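Lists > Bench Automation > Hardware Trials > Thread
Last updated: 12/3/19

Re: Maltero two-arm kit – worth the money?

> Has anyone on the list had the Maltero kit on loan yet? Cernden are
> quoting us for one with the Paiva grippers and I can't get a straight
> answer on small parts. Brochure is all boxes and bottles. We need
> thin flat stuff. Also is setup really an afternoon?

Quick reply, between meetings. We've had one on loan from Cernden since September, so yes, some hands-on.

Setup – no, not an afternoon. Took us 2 days, and most of the second one was cables. Give the arms more slack than the manual says or the elbow pulls on the run when you reach high. The mounting side is fine. Bolts down, stays put.

Small parts is what we've been testing it on. Keys on clear hooks, stuck to a green panel, get one off and hand it over. Sounds easy. It isn't, the fingers have to come in close to the panel and there's hardly any room to be wrong.
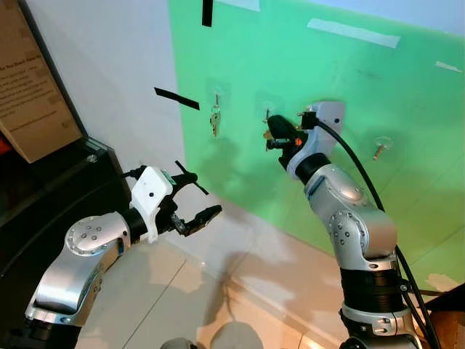
Best run so far was 50 tries on the one hook position, 9 misses. Nearly all of them the fingers closing early, before they were past the edge of the key. Slowing the last bit of the approach helped more than anything in the grip settings. Move the hook over a little and you are teaching it again, more or less from scratch, so budget for that.

Things I'd ask Cernden before signing:

- are spare fingertips in the price (ours weren't)
- who pays shipping if an arm goes back
- does the software licence cover both arms or is it per arm. The quote we got was vague on this and I still dont have it in writing

Support has been decent. Slow on email, good on the phone.

We looked at the Wolton as well. Cheaper, nicer software, but the demo unit shook at full reach and for thin parts thats the end of it. For boxes I'd probably take the Wolton and save the cash.

So would I buy the Maltero – for your parts, yes, but get a loan first and bring your own peices to try. Can send the settings file if you want it, just reply off list.

Filed under: Robot arms, Grippers, Buying advice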